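Hanging notes, group show at Drurken

30/07/2024

The Drurken room has 13 metres of usable wall, painted plasterboard over steel studs at 389 mm centres. The spacing is odd and I've stopped asking about it. Dragica Shehu's linocuts took the long side, framed by Cometti with a flat grey moulding and D-rings set a third of the way down.

Centre line was 1450 mm from the floor, lower than the January show. Labels went to the right of each work, except for the Albers diptych, where the power point gets in the way.

Lighting is still the weak spot. I metered 200 lux at the middle of the long wall and 71 at the far end - fine for works on paper, dull for oils. Werkum have quoted on two more track heads.
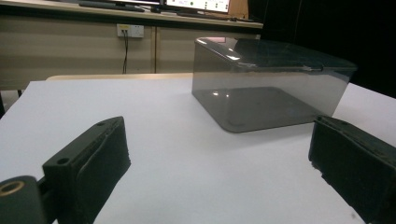 Can you hang framed prints on adhesive strips?

Light ones, on sound paint, if the strips are rated well above the weight of the frame. For anything glazed I use two screws and a level.

Pack-down is first thing, so bring your own blankets and tape.

Share this post | 2 comments
Print | E-mail
Contact | Copyright | Back to top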